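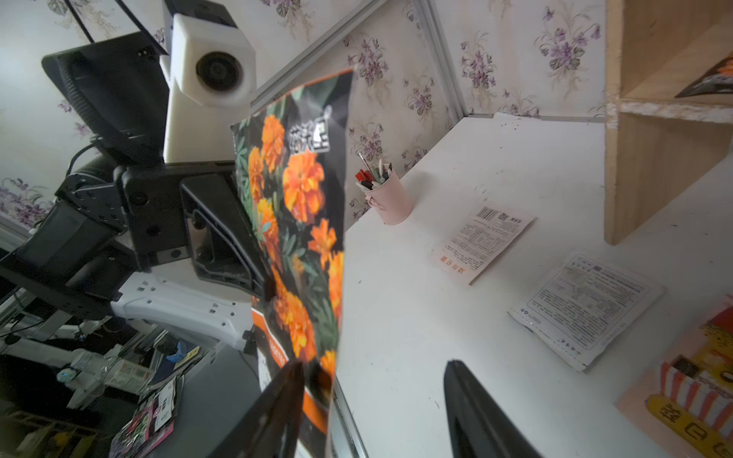
Marigold seed, one of the packet types covered by the Brarkeck sorting trial.

Brarkeck publishes results of its seed packet sorting trial and advises buyers to expect less than the labels promise

Mosier, Dec 12, 2019 - Brarkeck, the mail-order seed seller, today released the findings of a trial that set out to answer a plain question: does sorting small flower seed packets by what is printed on the front save any time for the people who have to store them, find them again and sow them?

The short answer is a little, and less than the storage trade likes to claim.

The trial used 290 packets of flower seed, a good share of them marigold, or Tagetes. They were tipped out in a pile, sorted by picture, put away, and pulled again from a written list. The same job was then done with the packets sorted by sowing month. Sorting by picture was quicker at the start. It was slower when the list asked for a given kind, mostly on account of the marigolds. Orange flowers over dark green leaves look much the same from one packet to the next, and the small print has to be read anyway.

Packet size made things worse. Small and large packets of the same flower do not sit well together in one row, and the small ones slide down behind the others. Brarkeck had been told by more than one supplier that a standard divider box takes care of this. In the trial it did not.
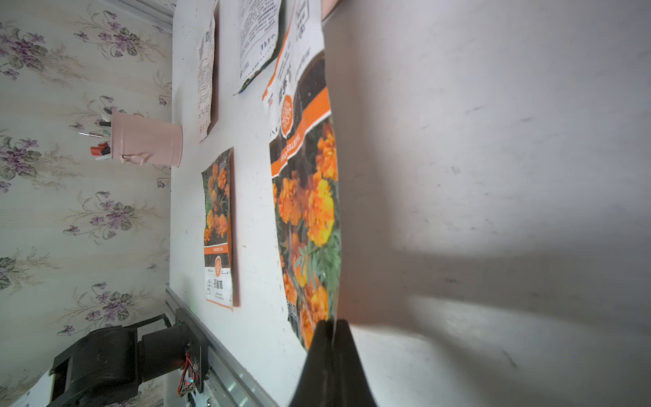
Page last changed: Dec 12, 2019

The larger marigold packet shows orange and yellow ruffled flowers, the smaller one orange blossoms, and on the small one the Chinese name 孔雀草 is printed in black. For a reader of Chinese the name settles the matter at once. For everybody else the picture has to do the work, and a picture of a flower at its best says very little about when to sow it or how far apart.

Brarkeck also looked at where packets end up before they are ever sorted. The usual place is a table, next to pens, slips of paper and whatever else was put down there. The company has no product to sell against this and does not plan to make one. A cup of pens within reach and a habit of writing the year on the packet did more good in the trial than either of the 2 storage systems tested, one of them the Tivico drawer set that Brarkeck itself had stocked since spring. Brarkeck stopped taking orders for it in November.

"We went in hoping to back up what our own catalog said about sorting by color," the company said in a statement. "We could not, so that page is coming out."

The full results run to 2 pages and include the timings for each round. A printed copy is free while they last - 200 have been made - and can be picked up at the counter of the Enriquez garden store or asked for with any seed order.

About Brarkeck
Brarkeck sells flower and herb seed by mail and through a small number of stores. It does not grow its own seed.

Press contact: Brarkeck press desk, Mosier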